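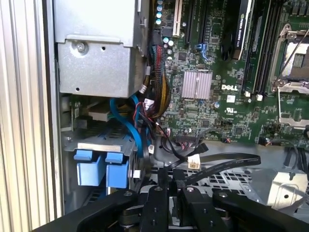 *The Dell with its side off, blue drive handles and all.*

So I finally bought one of those refurbished office towers everybody keeps telling me to get, and I've been living with it since March, and I have opinions! Mine is a Dell from a little refurb shop called Drorkthorpe, paid for with my own money ($117 plus shipping), and I use it as a backup box for photos, scanned recipes and a frankly silly amount of choir recordings.

First, the outside. It's a big plain tower and it weighs more than my cat. I had a spot picked out on the Himwood shelf in the hallway, measured it twice, and still ended up putting the thing on the floor next to the printer. If you live in a small apartment, look at the depth as well as the height before you order. Drorkthorpe lists both, I just didn't scroll down that far.

The inside is where I fell for it a bit. My last computer was a Piltcombe mini, cute as a button, and adding a drive to that meant a tiny screwdriver, a flashlight and some bad language. The drives in this one go in blue plastic carriers with handles you can get your fingers around. You squeeze, you pull, out it comes. I did my first swap on a Sunday before breakfast, in slippers, and the coffee was still hot when I was done.

The SATA cables are bright blue too, so they're easy to pick out from the power wires (yellow, red, black, the usual spaghetti). My one gripe in there is that big bundle of power wiring. It's stiff, it has a bend it likes, and it will fight you if you want it anywhere else. I gave up and let it win.
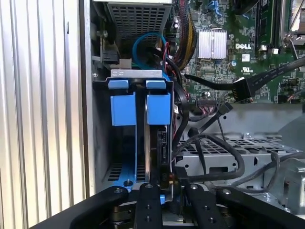
Upgrades are the main reason to buy one of these over a mini, if you ask me. My friend Yogesh Vashisht talked me into more memory and a second drive, and the whole lot still came in under what I'd paid for the Piltcombe. The memory slots are off to the side of the board, past the silver heatsink, and the drive cage has its two blue tabs hooked over the metal bracket, so neither job meant taking the other one apart. I'd budgeted an evening and used maybe a third of it. The rest went on a movie.

Now the noise. During the day I don't notice it. At 11 at night, with a long backup going, there's a low hum that comes through the bedroom wall, and my sister Rattana Noiphan (she stayed over for a week, hence the expert testimony) asked if I'd left the bathroom fan on. A folded Paisan bath mat under the case took the edge off. Very glamorous.

Speed is fine. I moved 844 photos over in one go and went to fold laundry, and they were all there when I got back. It isn't a gaming machine and I wouldn't ask it to be.

**Good:** easy drive swaps, lots of room for your hands, cheap to add to

**Not so good:** heavy, deep, hums at night, stubborn wiring

Four stars from me. I took one off for the hum, and I'd buy it again at this price. If Drorkthorpe ever gets the smaller version back in stock I might get one for my mom, who has 410 pictures of the same heron on her phone and no copies of any of them.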